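Using less water and power at home

Household tips from the Satti pages

Start with the meter. Read it last thing at night and again before anyone is up, with nothing running in between. If the figure has moved, look at the toilets first. A few drops of food coloring in the tank will reach the bowl within half an hour if the flapper leaks.

Keep showers short and turn the tap off while brushing. A low-flow head takes a wrench and some tape to fit.

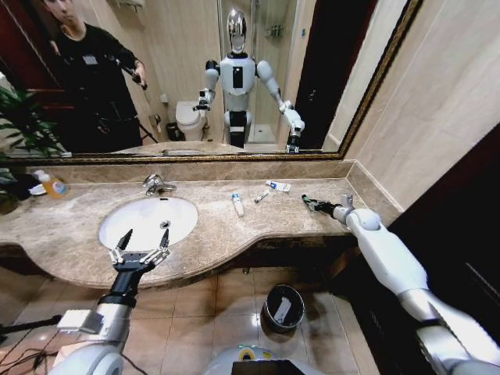
A reader in Doltari wrote that the flapper was fine in her case and the fill valve was the one running, so check both before buying parts. Her bill had shown 1194 gallons more than the month before.

Hot water is the next thing. Set the heater to 120 degrees and wrap the first few feet of pipe. Wash clothes cold unless they are greasy. Save the cold water that runs before the hot arrives and put it on the garden. 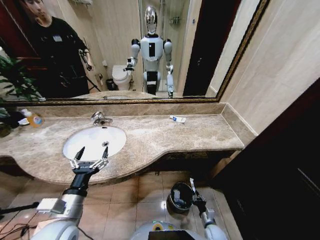
It keeps well enough in a lidded bucket for three days. In August, water before 9 in the morning so less of it is lost to the heat. Mulch helps too, and the Brirkik yard sells it in bags for those without a truck.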